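Our new hall, a few snaps

Hi all! I promised pictures of the new place ages ago and Oana Manole keeps reminding me, so here they come. We got the keys in January and have been filling the hall bit by bit ever since. The chairs came over from the old Zorkton office, the curved counter is new, and I'm still arguing with Debashish Khondokar over where the lockers should go. He has a drawing with everything on it down to the last outlet. I have opinions. Anyway, have a scroll, and if you know a good place to buy blinds, write to me.

The floor

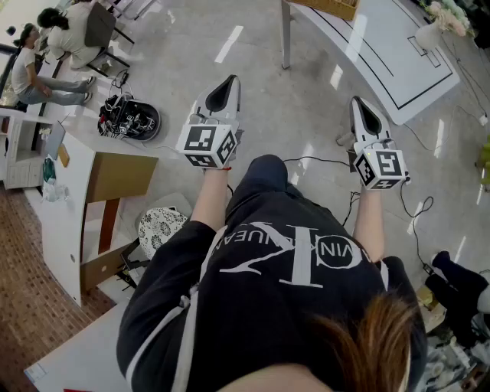
Polished tile in light gray, with the ceiling lights shining back up at you. White cabinet and counter on the left.

I wanted carpet and lost that one, but I've come around to the tile. It sweeps up in no time and anything on wheels just glides. Oana got the cabinet with the open shelves from Herkia for 79 dollars, secondhand, and it took 2 of us a whole evening to get it up the stairs. The counter is where everybody drops their bits and pieces, me included – I clear it every night and by lunch it's full again.

Windows and ceiling
Tall windows all down one side and trees right outside, which sold me on the place before I'd even seen the kitchen. The ceiling is white and corrugated with big deep beams, and there are plenty of long lights up there (the switches are still a mystery to me, I always hit the wrong one first). The standing fan lives near the doorway. We'll want another one before summer.
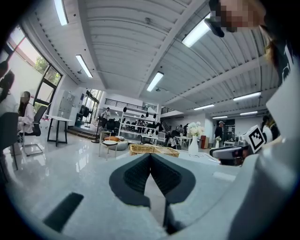
Flowers on the table
My favorite corner! The vase was a present from the folks at Onishi when we moved in, and I went a bit wild with the bouquet. Oana says it's too much. It stays. 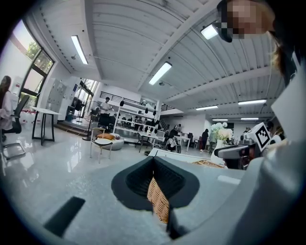
Big fluffy blooms in pale mint and cream, a touch of peach on the right, and a bit of woven stuff to go with the white tabletop.

Still to come: blinds, a proper coat rack, and the shelf from Faneo that was supposed to be here already. More pictures once the lockers are settled – Debashish, I'm still right about the lockers.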